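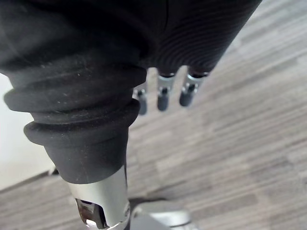

Raluca Bucur schrieb mir im Mai, sie habe meinen Rat mit dem Rollen der Kleider ausprobiert und finde ihn ziemlichen Quatsch, bei ihr sei danach alles verknittert gewesen und der Rucksack trotzdem nicht zugegangen. Ob ich das bitte mal ordentlich erklären könne, mit Reihenfolge und allem, und ob man bei einer Woche Küste nicht einfach doch einen Koffer aufgeben solle?

Nur mit Handgepäck: So packe ich für sieben Tage

Lesezeit: 7 Minuten

Liebe Raluca, nein, kein Koffer! Aber du hast schon recht, ich hab das damals in zwei Sätzen abgehandelt und dabei das meiste weggelassen. Also jetzt von vorne. Ich packe so seit meiner ersten Reise nach Travcombe, wo man vom Bahnhof bis zur Pension Kettle den Berg hochläuft, Kopfsteinpflaster, immer weiter, und wo ich mit meinem alten Rollkoffer oben ankam wie nach einem Halbmarathon (eine Rolle hatte sich unterwegs verabschiedet). Seitdem Rucksack. Der hier beschriebene Ablauf passt für mittleres Wetter, also Frühling und Herbst, mit ein bisschen Anpassung auch für den Sommer. Skiurlaub könnt ihr vergessen, da nehme ich selber den großen.

Was ihr braucht: einen Rucksack oder eine weiche Tasche in Handgepäckgröße, drei Packwürfel oder notfalls Stoffbeutel, einen durchsichtigen Beutel für Flüssigkeiten, einen Zettel und am Vorabend ungefähr eine Stunde Ruhe. Schaut bitte vorher nach, welche Maße eure Fluggesellschaft erlaubt, das ändern die ständig und ich schreibe hier absichtlich keine Zentimeter hin.

Schritt 1: Erst der Zettel

Bevor irgendwas aus dem Schrank kommt, schreibe ich auf, was ich an den einzelnen Tagen mache. Ganz grob. Anreise, Wandern, Stadt, Wandern, Regen (es regnet immer mindestens einmal), Essen mit den anderen, Rückreise. Daneben dann, was ich dafür anziehe. Nach der Hälfte merkt man schon, dass überall dieselbe Hose steht, und das ist gut so, die wird dann eben auch nur einmal eingepackt.

Früher hab ich andersrum gepackt, also nach Kleidungsart: ein paar Hosen, ein paar Pullis, das gute Hemd, und noch das andere gute Hemd. In Drustuvard hatte ich so mal vier Pullover dabei und keine einzige lange Unterhose. Vier! Getragen habe ich einen davon, und zwar durchgehend.

Schritt 2: Alles auslegen
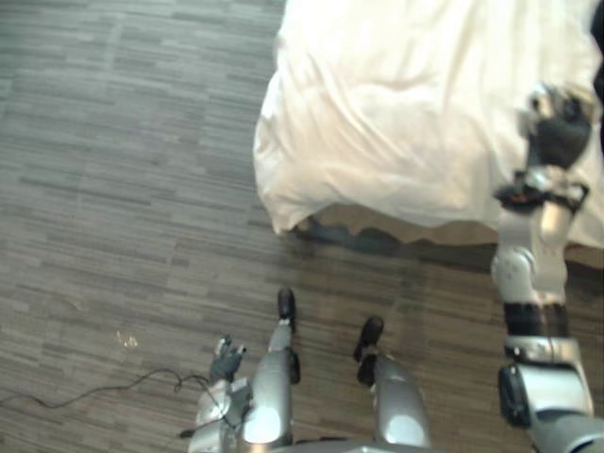
Auslegen klingt nach Pinterest, ich weiß, und ich hab mich lange davor gedrückt. Man wirft die Sachen halt lieber gleich in die Tasche und hat das Gefühl, man sei schon halb fertig. Aber erst wenn alles nebeneinander liegt, sieht man die Doppelten und kann tauschen, bevor man stopft. Ich nehme dafür die größte freie Fläche, die ich habe, und am liebsten ist mir ein Bett mit einem hellen Überwurf oder einfach einem weißen Laken wie diesem, weil man schwarze Socken und das Ladekabel darauf sofort findet. Auf einem grau gemusterten Boden in Holzoptik geht mir das Kabel garantiert verloren. Falten im Laken sind übrigens völlig egal, ihr müsst da nichts glattziehen, es soll ja niemand drin schlafen, jedenfalls noch nicht.

Meine Grundausstattung für eine Woche:

- fünf Oberteile, davon eins, das auch im Restaurant geht
- zwei Hosen, eine davon hab ich bei der Anreise an
- ein warmer Pulli oder eine Fleecejacke
- Regenjacke, dünn
- fünfmal Unterwäsche und Socken (ja, fünf, dazu komme ich bei Schritt 5)
- Schlafsachen
- ein Paar Schuhe an den Füßen, ein leichtes Paar in der Tasche

Dann kommt der unangenehme Teil. Ich lege drei Sachen wieder zurück in den Schrank. Welche, ist mir fast wurscht, meistens ist ein Oberteil dabei und irgendwas, das ich nur für den Fall eingeplant hatte. Ich habe noch nie eins davon unterwegs vermisst, bis auf den Badeanzug in Kesville, aber den hätte ich mir auch wirklich denken können, das Hotel hatte das Becken gleich auf der Startseite.
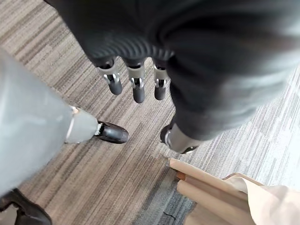 Schritt 3: Rollen oder falten?

So, Raluca, jetzt zu deinem Knitterproblem. Rollen funktioniert prima bei T-Shirts, Unterwäsche, Schlafanzug und allem, was ein bisschen dehnbar ist. Bei Hemden und Blusen aus Baumwolle oder Leinen gibt es Knitter ohne Ende, da bin ich ganz bei dir. Die falte ich, und zwar so wenig wie möglich:

Das Hemd zuknöpfen, oberster, mittlerer und unterster Knopf reichen. Mit der Vorderseite nach unten hinlegen und mit der flachen Hand von der Mitte nach außen streichen. Ärmel nach innen klappen, sodass sie längs auf dem Rücken liegen. Dann einmal quer falten, in die Falte ein gerolltes T-Shirt legen und zuklappen. Durch die Rolle gibt es an der Stelle eine Rundung statt einer scharfen Kante, und abends auf dem Bügel hängt sich der Rest meistens aus.

Beim Rollen selbst kommt es darauf an, dass die Sachen vorher wirklich glatt liegen. Wer ein zerknautschtes Shirt aufrollt, bekommt ein zerknautschtes Shirt in Wurstform. Ich klappe es längs auf die halbe Breite, Ärmel rein, und rolle stramm vom Saum zum Kragen. Stramm ist wichtig! Lockere Rollen brauchen mehr Platz als ein gefalteter Stapel, und ich wette ein bisschen, dass bei dir genau deswegen der Reißverschluss gestreikt hat.

Jeans rolle ich nie. Die wird flach gelegt und kommt an die Rückwand.

Schritt 4: Die Würfel füllen

Ich hab drei Würfel und sortiere nach Gelegenheit. In den ersten kommt, was ich am Ankunftsabend und am nächsten Morgen brauche, dann muss ich nach einem langen Tag nicht mehr den ganzen Rucksack umgraben. In den zweiten kommt alles Übrige zum Anziehen. Der dritte ist am Anfang fast leer, nur die leichten Schuhe liegen drin, und im Lauf der Woche wandert die getragene Wäsche hinein. Schuhe vorher in eine Duschhaube oder Tüte, bitte.

Voll ist ein Würfel, wenn er sich ohne Knie schließen lässt. Wenn ihr euch draufknien müsst, nehmt was raus.
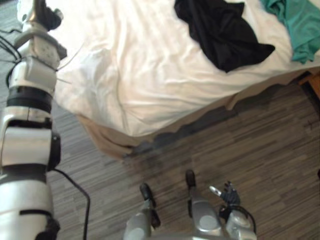
Zwei Kleidungsstücke auf dem weißen Laken.

In den Rucksack geht dann zuerst der schwere Würfel, dicht am Rücken, danach der dritte, und obenauf der für den Ankunftsabend. Flüssigkeitenbeutel und Ladegerät stecken ganz oben oder in der Außentasche, denn in der Schlange vor der Kontrolle will man nicht der Mensch sein, der seine Unterhosen auf dem Band ausbreitet. Ich war der schon. Die Regenjacke kommt nirgends rein, die klemme ich unter den Deckel oder ziehe sie an.

Schritt 5: Unterwegs waschen

Fünfmal Unterwäsche für sieben Tage geht sich aus, wenn man einmal wäscht. Mehr ist das nicht, einmal, am dritten oder vierten Abend. Waschbecken, lauwarmes Wasser, ein Klecks vom Shampoo, durchdrücken, ausspülen. Dann der Trick mit dem Handtuch: nasse Sachen flach darauflegen, alles zusammen einrollen und einmal kräftig auswringen. Synthetik und dünne Wolle sind bis zum Frühstück trocken. Dicke Baumwollsocken sind es leider nicht, da hilft nur früh genug anfangen oder eben zwei Paar mehr mitnehmen, mein Gott, Socken sind klein.

Was ich immer noch falsch mache

Bücher. Ich nehme jedes Mal zwei mit und lese ein halbes. Und ich packe nach wie vor zu viel Kleinkram in die Außentaschen, sodass der Rucksack zwar rechnerisch passt, vorne aber eine Beule hat. In der Pension Kettle gibt es inzwischen ein Tauschregal im Flur, seitdem lasse ich wenigstens auf dem Hinweg eins da (und nehme dafür wieder eins mit, na ja).

Raluca, probier es mal mit den gefalteten Blusen und strammeren Rollen und schreib mir, ob er zugeht. Zum Thema Kulturbeutel mache ich einen eigenen Beitrag, der wäre hier zu lang geworden.

Kontakt | Impressum | © Alle Texte bei der Autorin, Weitergabe nur mit Nachfrage | Nach oben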